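Zirnbridge: frequently asked questions

What does Zirnbridge do?
Zirnbridge takes recordings from hand-held grippers and turns them into training episodes for a control policy. It aligns the video with the finger opening, cuts the recording into episodes and checks each one before export.

Can I use it with two grippers?
Yes. Start both streams from the same session file. If the clocks differ by more than 40 ms, the session is marked red and will not export.

Why does the perception module lose the pocket on denim?
The segmenter looks for strong edges, and jeans cloth has many of them: double stitching, seams, belt loops, faded ridges. A printed sheet under the garment adds more. Set the texture filter to 4 and label the pocket by hand in the first frame - the tracker will follow from there. 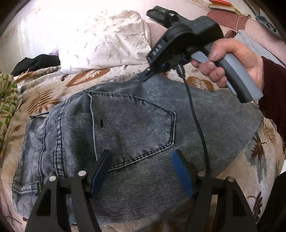
Which file formats can I export?
Urio and plain folders. Tukelitz format can be read, but we do not write it yet.

How many episodes do I need?
For one folding task we suggest to begin with 100, then look at the failures before you record more.

Whom do I ask about planner errors?
Please write to Kheri Owino and attach the log. This page was last changed on 15th February.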